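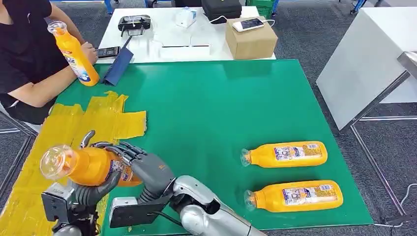
Orange bottles on the green mat, and the yellow tape I wrote about last time.

In September I started again to sort the bottles for my small shop, Vikico. I have 760 of them to check. I put 20 on one page of my notebook and then I draw a line, so I don't lose my place. 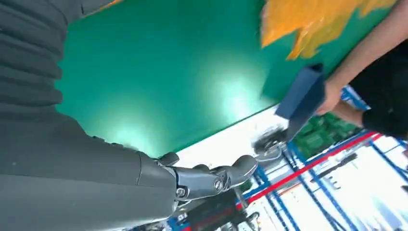

My favorite thing on this table is the mat. I bought it in Kosulby, and Aurel Bucur told me it was too big. I don't agree with him. The color is good for the eyes, but the surface is a little glossy, and under the lamps it gets two white spots of glare. Small print is hard to read there, so I move the labels to the darker side.

Empty cartons are another question. I keep 12 and give the others to Inger Þrastardóttir, who

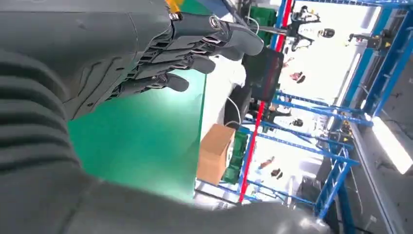 sends wool to Wodthorpe and always needs more of them. The tape I will leave until it comes off by itself. I tried once with a spoon and it took the whole evening.

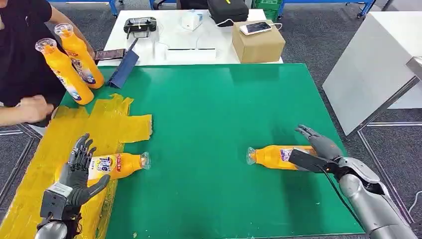 Two bottles lying on the mat, two standing behind.

Next month I will write about the labels.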